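Canteen helpers wanted for the Fovden lunch club

We're looking for three cheerful people to join us at the Fovden lunch club, starting in April. It's a paid, part-time post, and we think it's one of the nicest jobs in town!

The club opened with 90 members and now has 900 on the books. Last Tuesday we served 118 lunches, which is a record for us, and the queue was still chatting happily at two o'clock. 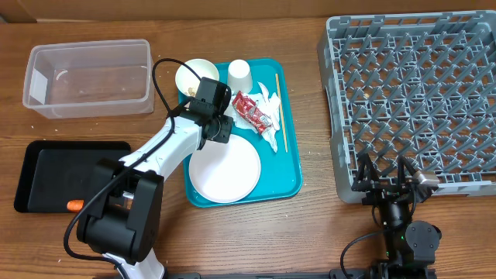
You'd work from 10.30am until 3pm, three days a week, with a hot meal included (the leek pie is worth applying for on its own). Our cook, Gitau Mosoti, plans the menu, and you'd help him with simple prep before the doors open. After that you'd be out front, serving, clearing tables and having a good natter with anyone who fancies one.

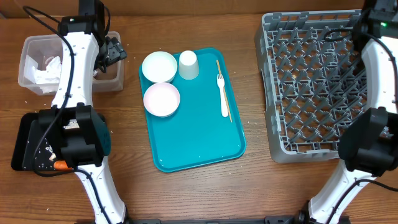

You don't need any catering experience. We'll put you through your food hygiene certificate in the first month and pay you for the time. What we'd love is someone who turns up on time, likes older people's company and can stay kind when it gets noisy. The work is on your feet and there is some lifting, so do talk to us if you'd need anything changed. We're good at sorting that out. 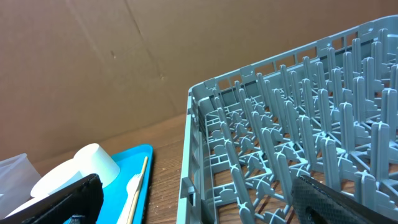

Buses stop right outside Pacheco Hall, and there's a locked bike shed round the back. Uniform is an apron and whatever comfy shoes you like. Holiday is paid, and we close for two weeks at Christmas.

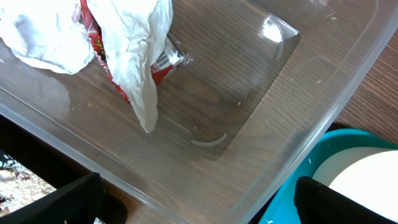

How to apply

Write us a page about yourself, by hand or typed, and drop it in at the Pacheco Hall office any weekday before 4pm. Tell us which days suit you and what you'd like to see on the menu. We'll invite everyone we shortlist to come and have lunch with us first, so bring an appetite and plenty of questions.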